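Sorting Cans at the Zostthorpe Robotics Club

September 21, 2026

I keep promising to write more about the robotics club, and then the evening runs long and I get home and fall straight into bed. So tonight I'm doing it with a cup of tea and my shoes still on, before I lose my nerve.

For anyone new to the blog, I joined the adult beginners' group in Zostthorpe last spring with no background at all (I had once fixed a toaster, and I was very proud of it). We have 15 members this term, and our project is the shelf task for the Jerkmont Challenge in November. The idea sounds so simple when you say it out loud - drinks cans start scattered over a green table, and two arms have to put them on a little shelf in neat rows. A child could do it in a minute, probably while eating a sandwich.
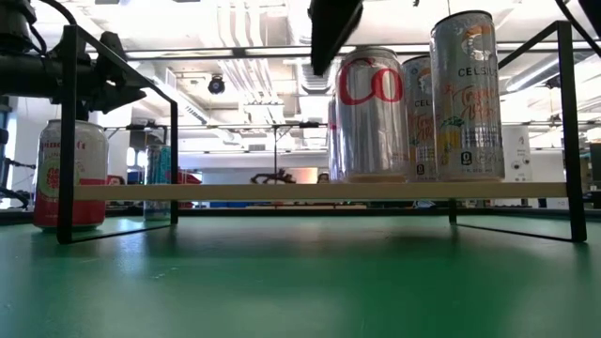
I spent most of my first month just learning to drive the arms without flinching. You get used to it, but there's a real knack to coming down slowly over a can and stopping before you tip it, and I was heavy-handed for weeks. My husband says I've started reaching for the milk at home in the same careful way, and I'm afraid he's right!

The other thing that surprised me was how much talking goes on. One arm takes the left side of the table and the other takes the right, and the middle is shared, so the two drivers have to agree on who goes first. We tried having a caller for a while. It was a bit like being directed into a parking space by three uncles at once, so now the drivers sort it out between themselves.
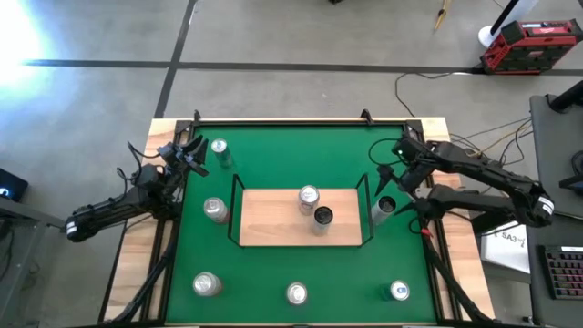
Getting the rows straight

Placing a can is one thing, and lining it up with its neighbor is quite another. We like to fill the back row first and then bring the front row in to match, with the same kinds of can one behind the other. The Bennani rules give you 20 minutes for a full run and take 2 points off for any can that falls over, so we've all become very gentle people. I've also been keeping notes on our practice runs in a Sesoris notebook, which is nearly full of my terrible handwriting.

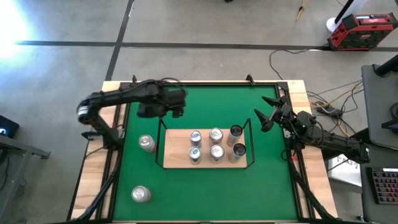
Do you need to know how to program to join?

Not to start with. I couldn't write a line of code when I signed up, and you can drive the arms for a good long while before anyone sits you down with the software. I've picked up a little since then, mostly by asking the same question over and over until it stuck. If you're anywhere near Zostthorpe and you've been wondering about it, come along and watch a session first, and bring a sweater, the room gets chilly by the end of the evening.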